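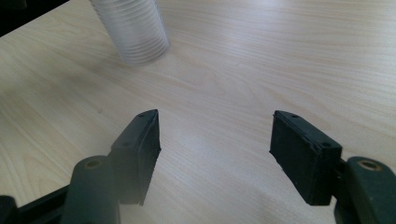 Sorting, Checking and Nesting Clear Plastic Cups and Lidded Containers

By Frauke Hinrichs
Updated Jan 12, 2024
Filed under: Storage, Kitchen, Workshop

Clear plastic cups and round lidded containers build up in any kitchen or workshop that uses them. The bodies nest, the lids do not stay with the bodies, and within a few months there is a cabinet full of parts that almost fit each other. The procedure below takes a mixed lot and turns it into matched stacks that can be stored and pulled without a second round of trial fitting.

It covers round, rigid or semi-rigid clear containers with press-on lids, and plain clear cups. It does not cover screw-top jars, hinged clamshells, or anything with a gasket. Gasketed lids need their own treatment and are on the Onomow page.

What you need

A table with a clear working area, preferably pale and with no cloth on it
A window or lamp to one side
Dish soap, warm water, a soft sponge
A bottle brush with soft bristles
Two lint-free towels
Isopropyl alcohol and cotton pads, for label residue
Masking tape and a fine marker
A ruler or calipers
Bins or boxes for the finished stacks

I use Guncombe shelf bins with straight sides. Tapered bins waste space at the bottom and let round stacks lean.

Lighting and surface

Clear plastic is hard to inspect under a ceiling light. The glare lands on the lid and hides scratches and molded marks. Put the light to one side and low, and tilt the part until the bright spot moves off the area you want to read.

A light wood table works well for checking edges. Hairline cracks in a rim show as a thin dark or bright line against a pale surface. For surface scratches the opposite applies, and a dark background behind the part makes them stand out. Keep a sheet of black card within reach.

Step 1. Separate the stacks

Take every nested stack apart before washing. Do not wash a stack as a unit. Water gets between the walls and stays there.

If two cups are stuck, do not twist hard. Thin walls split along the side. Try the following in order:

1. Hold the outer cup at the base and press lightly on opposite sides of the wall, then turn a quarter and press again. This usually lets air in.
2. Stand the outer cup in warm water and put cold water in the inner one. Wait two minutes. Pull straight up.
3. Put a drop of dish soap at the joint between the rims, tilt so it runs around, wait, and pull.

If none of these works, set the pair aside for recycling. A stuck pair that has to be pried with a tool will come out with a damaged rim.

Step 2. Wash

Use warm water, not hot. Some clear plastics distort well below boiling, and a lid that has gone even slightly oval will never seat again. Unless the part is marked dishwasher safe, wash by hand.

Wash lids first, while the water is clean. Dirt collects in the groove on the underside of the lid, where it grips the body. Run the corner of the sponge around the groove, then rinse with the groove facing the tap.

Ribbed cups take longer than smooth ones. Wipe along the ribs, following the rings around the cup. Wiping up and down only drags residue across the ridges and leaves it in the valleys.

Do not use the rough side of the sponge anywhere. It frosts the surface permanently.

Step 3. Remove labels

Peel the label cold and slowly, pulling it back nearly flat against itself. If it tears, soak the part for 10 minutes and try again.

For adhesive left behind, test isopropyl alcohol on the base first. Put one drop on, wait a minute, and wipe. If the spot is cloudy or tacky, the plastic does not tolerate it. Use cooking oil on a cotton pad instead, then wash again with soap. Keep acetone and nail polish remover away from all of it.

Step 4. Dry

Set bodies upside down on a towel with one edge propped on a spoon handle or a folded corner of the towel so that air can get in. Lids go on edge in a dish rack. Two hours is enough in a heated room. In October, before the heating is on, I leave them overnight.

Check the lid grooves with a dry cotton pad before moving on. Moisture trapped in a nested stack will smell by the next time it is opened.

Step 5. Sort by rim diameter

Diameter decides what fits what. Volume does not. Container makers often mold several depths with one rim size, and in that case a single lid fits all of them.

Measure the outside of the body rim across the center, then rotate a quarter turn and measure again. If the two readings differ by more than 2 mm, the rim is out of round. Reject it.

Write the diameter on a strip of masking tape and stick the strip to the table. Line up all bodies of that size behind it. Cups without lids get their own rows and are sorted by rim and by wall type, ribbed or smooth. A ribbed cup will sometimes enter a smooth one of the same rim and lock there, so keep the two apart.

Step 6. Read the lids

Many round lids have a raised rim with a slightly recessed panel inside it, and the lettering is molded into the panel. It may include a size or mold code, a recycling mark, or both. There is no ink, so the characters only show when light crosses them at an angle.

Hold the lid or the closed container tilted toward you, with the light off to one side, and turn it slowly. If glare covers part of the text, turn the part and leave the lamp where it is. If a character still cannot be read, lay thin paper over it and rub with the side of a pencil. Copy the code exactly. A 6 and an 8 are easy to confuse on a worn mold, so mark any doubtful digit with a question mark.

Codes are useful for grouping lids with each other. They are less useful for matching lids to bodies, as the body may carry a different number or none at all. The final test is always the fit. 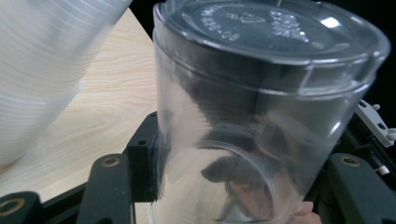 Step 7. Test the fit

Set the body on the table and lay the lid on top, centered. Press down at one point on the edge, hold that point, and work around with the other thumb until the lid is seated all the way.

A correct fit has these properties:

The lid seats with even pressure and stays down when you let go
The gap between the lid and the body band is the same all the way around
The lid does not spin freely
The container can be picked up by the lid edge, empty, without separating

Next, squeeze the closed body gently with the lid near your ear. A hiss at one point means a nick or crack in the rim there. Mark the spot with tape and look at it against the pale table. A nick in the lid means a new lid. A nick in the body means the body goes, and the lid goes back to the row.

For containers that will hold liquid, add a water test. Fill to one third, close, dry the outside, and lay the container on its side on a paper towel for five minutes. Any damp spot is a fail for liquids. The same container is still fine for screws, buttons, or dry rice, provided it was food grade to begin with and has only ever held food. Containers that have held paint, glue, or solvents stay in the workshop.

Step 8. Decide how to store them

There are two methods.

Nested, lids separate. Takes the least space. Bodies go in one stack, lids in a second stack standing on edge in the same bin. Limit each stack to 25 bodies. Taller stacks compress at the bottom and the lowest ones jam. Put a slip of paper between every fifth body if the walls are smooth, since smooth walls form a seal more readily than ribbed ones.

Closed, lids on. Takes far more space but keeps the insides free of dust. Use this for containers that get used weekly. Stack them so that the base of each one sits inside the raised rim of the lid below. If the base is too wide to drop inside the rim, the stack is not stable and should be kept to two high.

Do not store bodies on their sides under weight. They take a set, and the rim goes oval.

Step 9. Label the bins

Label the bin, not the parts. Mine carry the rim diameter, the lid code, and a shelf number, for example:

Rim 117 mm / lid code as molded / shelf 727

The shelf numbers come from the Vorosance labeling scheme, which I use for the whole storage room. Any numbering will do so long as the bodies and the lids for one rim size share one label.

Problems

Lid pops up on one side after a few minutes. Either the lid was fitted to a cold body and trapped air has warmed and expanded, or the lid is one size under. Vent it by lifting one edge, then press again. If it pops a second time, measure.

Cloudy film after washing. Usually mineral residue. Soak in one part white vinegar to four parts water for 15 minutes and rinse. If the cloudiness remains, it is fine scratching and will not come out.

Lid fits but will not come off. Squeeze the body just below the band on two opposite sides and lift with a fingernail between the squeeze points. Do not use a knife.

Odor. Fill with warm water and a spoonful of baking soda, leave open overnight, rinse, dry fully. Tomato and curry stains fade somewhat in direct sun but rarely go completely.

Stack leans. One body in it has a different wall angle. Take the stack down from the top one at a time - the odd one is normally directly under the point where the lean starts.

Orphan lids

Keep lids with no body for one month in a separate bag, then recycle them. The same goes for bodies with no lid, except that these can be moved over to the plain cups and used as scoops, parts trays, or seedling pots. For seedlings, melt or drill drain holes before filling. The Dijkstra seedling rack page has a hole pattern sized for round bases.

Repeat the fit test on anything stored closed for more than a year. Press-on lids relax when left under tension, and some that passed will not pass again.

Comments are closed on this page (274 in the archive).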